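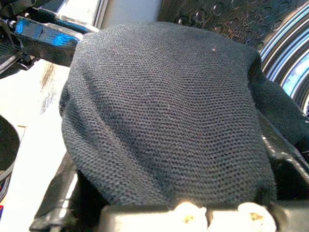 # Knitwear, Out of Season

*February 2, 2026*

Every winter I sort the woolens and every winter I learn how many dark gray things one household can own. The knit at the top of this page is a fair sample. Hat or sleeve? I have gone back and forth on it and I live here. What I can tell you is that the stitches are small and tight, the rows are tidy, and there is one tiny orange-pink speck that has no business on charcoal.

The sort began at the hall closet in Obura Street and moved to the bedroom when the closet ran out of floor. Yolandi Hendricks came over to help, which meant she held things up and said "really?" until I put them in the other pile.

## How the piles work

**Keep.** Anything worn since June. This rule sounds strict until you remember that June is when I am cold in air-conditioned offices.

**Mend.** Loose cuffs, missing buttons, one elbow. The mending pile from last year is still in a bag marked "mending," so it got a bigger bag.

**Give away.** Eight pieces so far, all of them going to the Brarkum coat drive before I can visit them again.

**Unresolved.** Dark gray, mostly. Also black, which looks exactly like dark gray until you have put it in the wrong drawer and gone to a funeral.

## Notes on gray

Fine knits like this one show every bit of lint and hide every label. Fold them once and they bunch, fold them twice and they still bunch, so I've settled on a loose roll and low expectations. The fuzzier stuff gets its own shelf - it sheds, and it isn't choosy about its neighbors.

Specks get picked off by hand. I own a lint roller, but it is in the closet, behind the sweaters.

Scarves are next, as soon as I find the rest of the bed. Yolandi has asked to be told the date well in advance so that she can have plans.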